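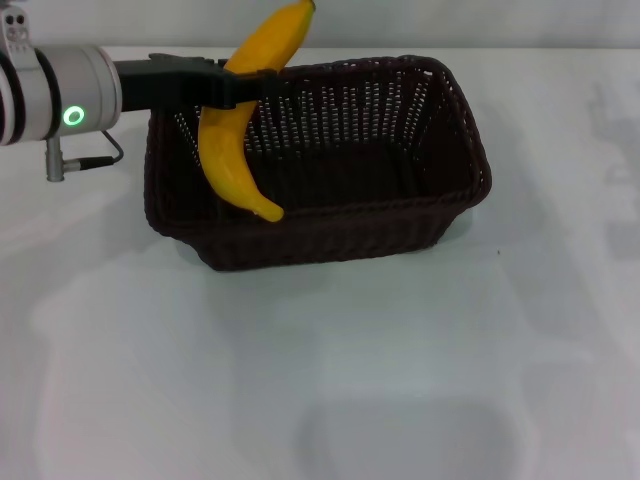
The fault at the Gilness test hall first showed up in March as a gap in a spreadsheet. Of 1178 logged placements, 54 had been marked complete with the item still in the gripper.

Gwenllian Prosser, who runs the handling cell, blamed the fingers and had the pads changed. The rate stayed the same. Her colleague Teodoro Cruzado then went through the joint logs and found that the release command had been sent each time. In the failed cycles it reached the gripper while the wrist was still settling, and the gripper controller dropped it without raising an error. The cell program took the sent command as proof of release.

Nothing was broken, but the safety question was real. An arm that believes its gripper is empty returns at full travel speed, and on two occasions it threw its load past the table guard.

The repair was dull. The program now waits for the finger position to read open before it moves, and stops if no reading comes within 345 milliseconds. Cycle time rose by 18 milliseconds on average. Prosser has also halved the return speed until the Dollcombe site has run the same code. Cruzado still wants the controller to report dropped commands. The supplier has the logs and has not yet replied.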